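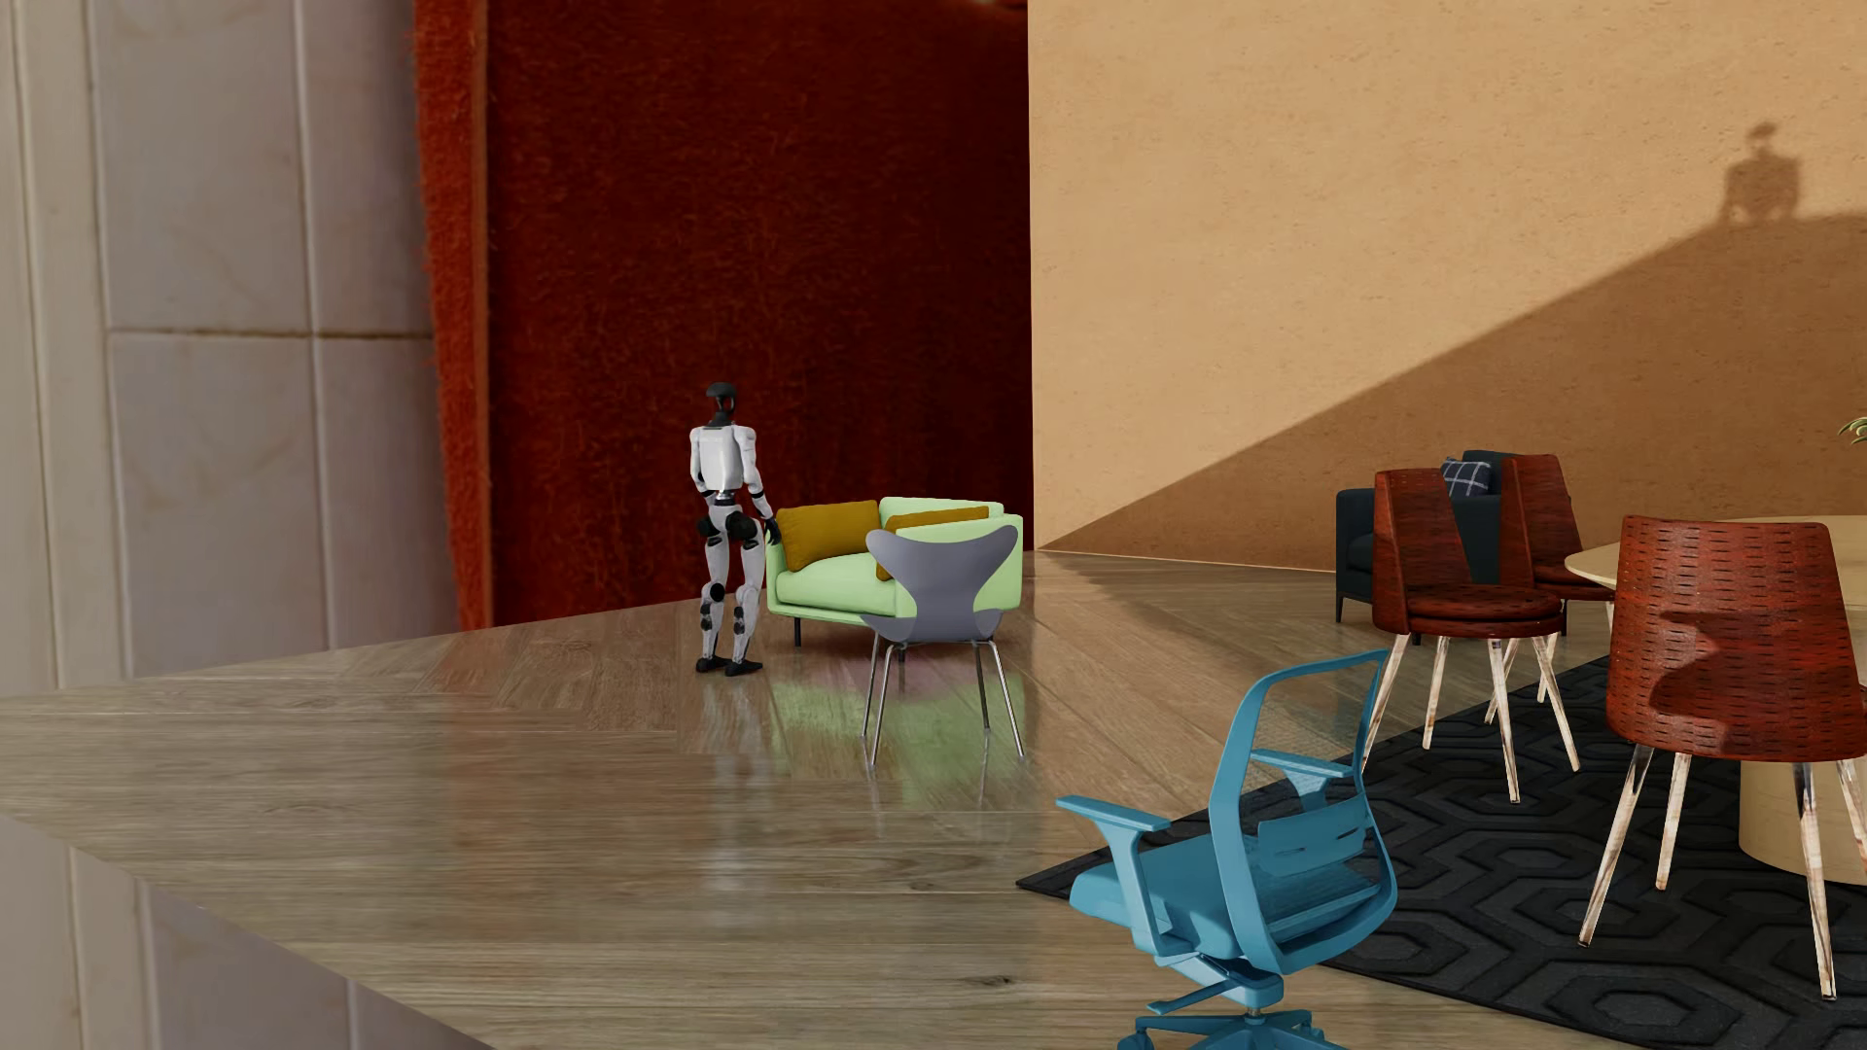
Gus Zamora told us on the first evening that we would never get a clean launch out of the old clutch, and that we should stop blaming the driver for it. He was right, and most of this report is about how we found that out for ourselves!

Home | Projects | Reports | Motorsport Club | Contact

Finding a Better Launch: Term Project Report
Sanaa El-Sayed
October 7, 2023

Print this page | E-mail to a friend

My project looked at the first part of a drag run, from the green light to the 60-foot mark, using our club car, Pan. I picked it because I love that bit of the race (it is over before you've breathed out) and because the club had a whole season of timing slips from Ravville that had never been typed up.

Typing them up took ages. There were 551 slips, and 36 of them were too faded to use, which left 515. I sorted the rest by tyre pressure, launch revs and track temperature, then plotted each against the 60-foot time. Tyre pressure made less difference than I expected. Launch revs made a huge one, but only on the early runs of each day. By the afternoon the points were scattered all over the graph.

That scatter was the exciting part. Once I put the runs in time order I could see the clutch getting worse with every launch, then recovering after the lunch break. Gus lent us a Vunden clutch from his own car and we did 12 test launches with it in one session, leaving the same gap between each. The times stayed in a tight band all the way through, and our driver came back grinning after every single one.

I'd change a few things if I did it again. All the test launches were on one day at 70 per cent throttle, so I can't say what happens flat out. I also wrote the revs down by hand from the dash, and my writing in a cold pit lane is dreadful. The Undden logger we have on order should fix that.

We're back at Ravville in November with the new clutch fitted, and I've already drawn up blank sheets for the slips.

Comments (12) | Share (36)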